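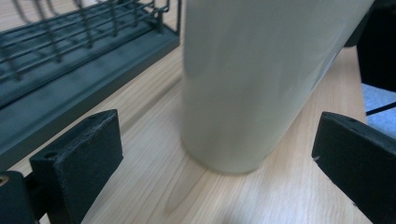

Robots Have Rules Too

Print this page | E-mail this page

A robot that works in a kitchen or at a table has to follow rules, the same as you do. You know some kitchen rules already. You do not run with scissors. You do not put a glass on the very corner of the table. You ask before you touch the stove. The rules for robots are similar, but they must be written with much more care. A robot does not understand "be careful". It needs to know how slow, how hard and how close.

Who makes the rules?

Many people make them together. There are engineers who build robots, doctors who know how much a push can hurt, and people who work next to robots every day. They meet, they argue, they test, and in the end they write a document which is called a standard. A standard is a kind of agreement. When two companies in two different countries follow the same standard, their robots should be safe in the same way.

Our friend Melaniia Dmytriv reads standards for her job. She told us that one of them took her the whole of November, and she was reading with a pencil in the hand!

Rule one: look first, then close

A gripper is the hand of the robot. Often it has only two fingers. Before the fingers close around a thing, they should be open wide enough, and the thing should stand between them. If one finger comes too near, it can knock the thing over before the holding even starts.

You can try this at home. Put an empty plastic bottle on the table. Make two "robot fingers" from your two hands, held flat. Now come from the front, slowly, and stop before you touch the bottle. Is it in the middle? Then close. It is harder than it sounds, most of all if something else is standing close to the bottle.

Rule two: squeeze only as much as you need

An egg and a can of beans need very different squeezes. Engineers measure the force of a squeeze in newtons. One newton is more or less the weight of a small apple lying in your hand. For every job, people decide what is the biggest force the gripper is allowed to use, and they write this number down. The robot may use less. It may never use more.

In the workshop of Lakach, where they make grippers, every new gripper must pick up and put down the same cup 200 times. Hicham El Khatib watches this test. If the cup falls even one time, he stops, writes it in the notebook and begins again from zero. Some days he begins again before lunch and after lunch also.

Rule three: people go first

When a person comes near, the robot must slow down or stop. How does it know that somebody is near? Some robots have a camera, some have a sensor in the floor, and some feel it when they touch something. Good robots have more than one way, so if one is broken the other still works.

There must be also a stop button. It is red and big, and it is easy to hit with the whole hand. You should not need a key, a password or a grown-up to press it. Everybody in the room should know where it is – visitors too.

Rule four: check the tool before work

Fingers get scratched. Screws become loose. Small parts wear out, like the soles of your shoes. For this reason a person looks at the gripper before the work starts. Gleice Fontes does it every Wednesday with a list of 6 questions. Two of them are: Are all the screws tight? Do both fingers move the same?

When the answer to any question is "no", the gripper goes to the repair shelf, even when everybody is in a hurry.

Words to know

Gripper: the part of a robot or a tool that holds things.
Newton: the unit we use to measure force.
Sensor: a part that notices something, for example light, heat or touch.
Standard: a written agreement about how a thing should be made or used.

Something to do

Choose one job in your home, for example putting the cups away. Write four rules for a robot that would do this job. Then give your rules to somebody in your family and ask them to do exactly what is written, and nothing more. Change the rules until no cup is in danger (plastic cups, please).

Filed under: Science for Kids > Machines and Robots > Staying Safe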